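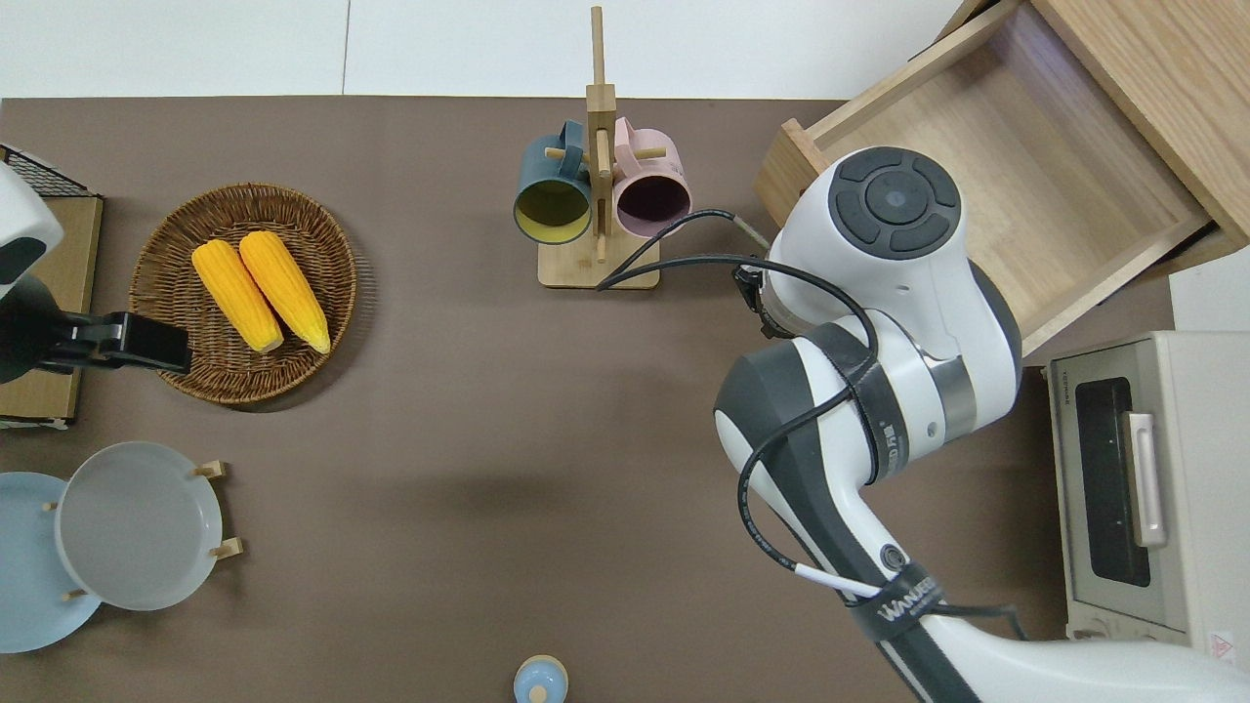

Chapter 4
When the Planner Says Yes

Most courses in robot software teach motion planning as a search problem. You have a start, you have a goal, you have a map of what is in the way, and the planner looks for a path between them. If it finds one, it returns success. Students learn to wait for that word, and then they spend the next several years learning how little it means.

This chapter is about the gap between a plan that is valid and a plan that is any good. We will use a two-arm tabletop cell for nearly every exercise, and one job in particular: take a mug off a wooden mug tree without disturbing the other mug. It sounds like a beginner's task. I have watched good engineers lose a month to it.

Consider what the planner is told. It gets joint limits, link shapes and a set of boxes or meshes standing in for the furniture. The mug tree becomes a post, a base and some short cylinders for the pegs. The mugs become larger cylinders, often without handles. A wicker basket becomes a solid drum, and whatever is inside it, corn in our case, is usually left out until somebody wants to pick it up. An open drawer is a special nuisance. Many scene files store the drawer unit as one closed block, and the planner will cheerfully run an elbow through the space where the drawer has been pulled out.

Then there are the cables. The right arm in our cell has black cables looped around its links and a strap low on the arm, as real arms do. I have yet to see a stock planning setup that models them properly. The usual fix is to pad the links by a few centimeters and hope. Padding works until you need to reach between two pegs, and then it makes every path illegal, so someone turns it down, and the hope is all that's left.

Harish Annamalai ran this task for us in April with the default settings in Rosolix, the planning toolkit used in this book. He asked for 91 plans from varied starting poses. The planner reported success on all of them. He then replayed each one against a scene model with mug handles, a swept volume for the cable and the drawer in its open position. Only 38 came through clean. The planner had not failed at anything it was asked to do. It had been asked the wrong question 91 times.

You will meet people who say that learned policies make all this go away. Some of them may be right someday. For now, a learned policy gives you a motion and no statement about what it checked – which is a step back if you are the person signing off on the cell. Raymonde Dhillon takes the other side in the reading at the end of Section 4.5. I disagree with most of it and have assigned it anyway.

What you should know before starting

You should be able to write a forward kinematics function and explain what a configuration space is. If "null space" means nothing to you, go back to Chapter 2. You do not need to have used Rosolix before, though you will need it installed by Section 4.2. The scene files are in the Hawthorne folder of the course download.

Sections in this chapter

4.1 What a collision check checks
4.2 Building a scene you can trust, and how far
4.3 Two arms, one table: shared space and who waits
4.4 Cables, straps and other things missing from the model
4.5 Planned paths against learned motion
4.6 Measuring a planner without fooling yourself

Warm-up

Before reading Section 4.1, load the mug tree scene and ask for a path to either mug. Write down what you think the planner knew about the table. Then open the scene file and compare. Keep your notes – you will need them for the project in Section 4.6.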